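Chapter 5
Household Textiles in Use

5.1 Scope

Chapter 4 treated fiber and yarn. This chapter deals with finished cloth once it reaches the home, where wear, washing and light act on it together. Table linen is taken first. It is washed more often than curtains and is stained by fats, dyes and acids in food.

Printed cloth needs separate treatment. In a pigment print, color is held on the surface by a binder. In a reactive print, the dye bonds to the fiber. The two fail differently: the first by rubbing, the second mainly by bleach and strong light. The Watthorpe wash trial, used throughout the chapter, followed 289 cloths over 20 wash cycles. Samples came from mills at Calloway and Bimdale.

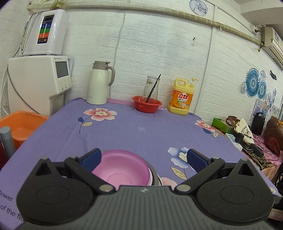
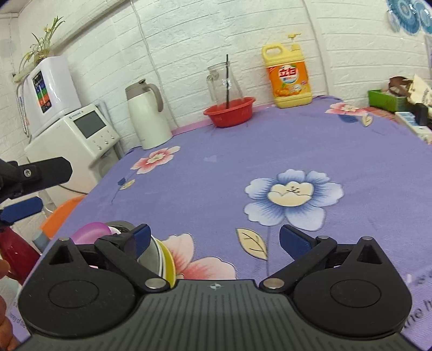 Bowls on a table with a flower-printed purple cloth.

Creasing is covered in Section 5.3. A crease forms when fibers are bent and held under load, and recovery depends on fiber type, moisture and time. Cotton recovers slowly. Polyester blends recover faster but hold oily stains more firmly, a point taken up with the stain tables at the end of the chapter.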